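Reference > Toys and play > Construction toys > Wooden letter-building blocks

Wooden letter-building blocks

Letter-building blocks are plain rectangular wooden blocks used to lay out the shapes of capital letters on a flat surface. Unlike alphabet cubes, they carry no printed characters. The letter is formed by the arrangement, with each block serving as all or part of a stroke. Sets are usually painted in a few solid colours, most often yellow, red and green.
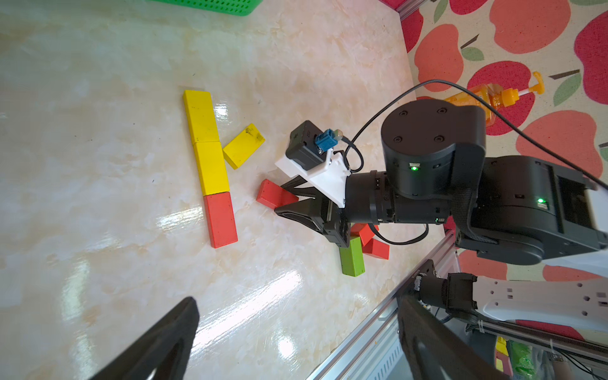

Coloured wooden blocks on a marble-patterned tabletop.

Sizes and sets

The Kallow set, common in Australian preschools, holds 50 blocks in two lengths. The long block is used for uprights and the short block for arms, crossbars and the lower part of a tall stroke. The smaller Daher set has 12 blocks, enough for one or two letters at a time. Both are cut from beech and finished in water-based paint. Wear shows first at the edges and corners, where the colour thins with handling.

Blocks of equal width are preferred. Where widths differ, a stroke made of two blocks will show a step at the join.

Method

Straight strokes are laid first. An upright is made by setting blocks end to end, and its colour need not be uniform. A yellow block followed by a red one reads as a single stroke provided the ends meet squarely. Diagonal strokes are added next, with the inner ends brought close to the upright but not always touching it.

Letters are commonly grouped by the strokes they need:

Uprights and crossbars only: E, F, H, I, L, T
Diagonals only: V, W, X
Uprights and diagonals: K, M, N
Curves, which must be squared off: C, D, O, S, U
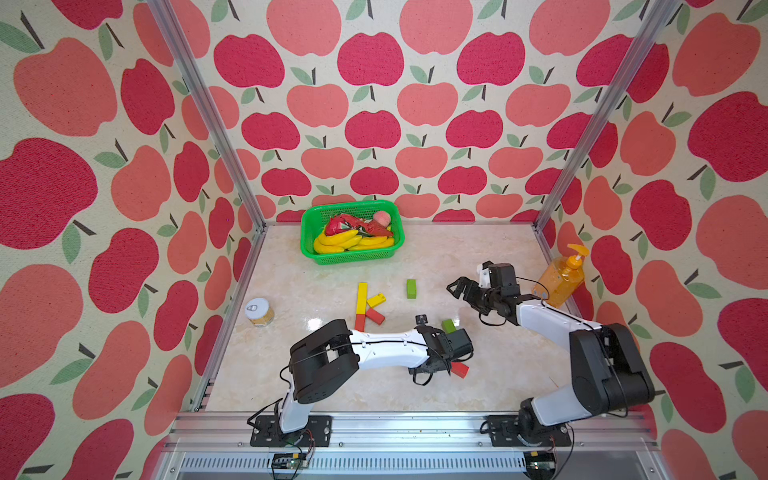

Early Learning Materials Group, Beltden

The letter K is regarded as one of the harder shapes in the third group. It can be laid with four blocks: two end to end for the upright, one angled upward to the right and one angled downward. Small errors in the angle of either arm make it look like an H or an R. Siham Najjar's teaching notes for the Villari set advise placing the lower arm last, as it is the more easily knocked out of line.

Working surface

A smooth, level tabletop allows blocks to be slid into place - a textured mat does not. Gloss finishes reflect overhead light in bright patches, and strongly veined or patterned tops can make pale blocks harder to pick out. Spare blocks are kept to one side so that they are not read as part of the letter.
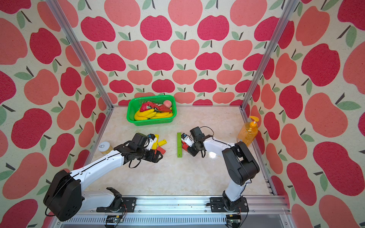
Long bars may also be built in one colour. Two green blocks set end to end give a stroke that stands apart from a mixed yellow and red group, and this is used to separate one letter from the next. Dima Zein's layout guide uses green for the first stroke of every letter, although the practice is not general.

Storage and care

Blocks are stored dry in an open basket or shallow tray. Painted surfaces are wiped with a damp cloth and left to air. Soaking raises the grain and loosens the paint.

Last revised 1/3/23
935 views | 12 comments

Related entries
Alphabet cubes
Pattern blocks
Counting rods
Play food and artificial fruit
Toy storage baskets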